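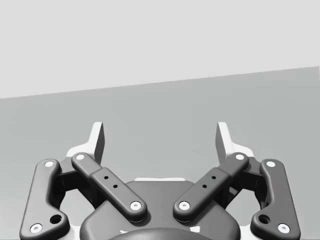
Two dark fingers against a lot of gray.

September 3, 2024

What a day! I have pages of scribbles from the content meetup and I want to get them down while I can still read my own handwriting.

First up was Tyyne Vainio, talking about newsletters, and I could have listened to her all afternoon. She runs the weekly email for Dallik (they sell garden furniture, mostly benches) and she has 2,000 subscribers, a list she built herself from nothing. She put her very first issue on the screen, the whole thing, and it was awful! Eleven links, three different fonts, a discount code in the subject line. Then she showed the one from June that got 302 replies. Replies, not clicks! It was four paragraphs about a bench that had been sent back, and it ended with one question: where do you sit when you want to be left alone?

I wrote that question down twice. People sent her stories about back steps and parked cars and one very long one about a laundry room. She answered every single message, which took her most of two weeks, and then she asked permission to run a few of them in the next issue. So the readers wrote the follow-up for her. I love that so much.

My own list is at 191 and I've been a bit embarrassed about it, but I asked her over coffee and she said she'd kill to be able to know everybody on her list by name again. I went straight back to my seat and started drafting.

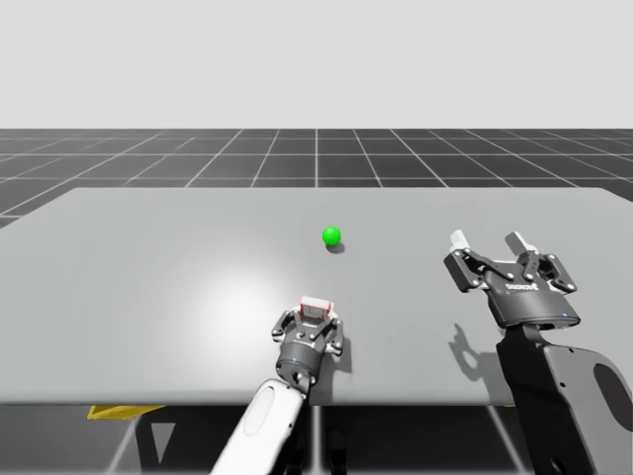 After lunch there was a session on brand voice from the two people who look after Bavico's social accounts. They had us rewrite a shipping delay notice in the voice of a company we picked out of a hat. I got Shawky, the sock people, and my table would not stop laughing at my first try, which had far too many foot jokes in it. My second go was plain and short and said sorry in the first line. That was the one they read out! I'm still a little pink about it.

The bit I want to try at work is their "100 words out loud" habit. Before anything goes live, somebody who didn't write it reads the first 100 words out loud to the person who did. If the reader trips, it gets fixed. I can think of at least one Staka landing page that would never have made it past the second sentence (I wrote it, so I'm allowed to say so).

Skipped the last talk, on attribution models, and sat in the lobby with my notebook. Got a whole fall plan for the Staka newsletter sketched out. One story per issue, one question at the end, no more than two links. I need to talk the sales side into dropping the banner at the top and I expect some grumbling there. Maybe I can offer them the P.S. line. People do read a P.S.

Train home was packed but I got a seat by the door and rewrote the welcome email on my phone, start to finish. Still happy with it now, and I've had dinner and a bath since. Going to ask Tyyne if she'd look it over. She did say to write!

Tomorrow: find out who set up our unsubscribe page, and send the welcome email to myself first.

Last updated: September 2024

This site uses cookies to remember your settings. By continuing to browse, you agree to our use of cookies. Accept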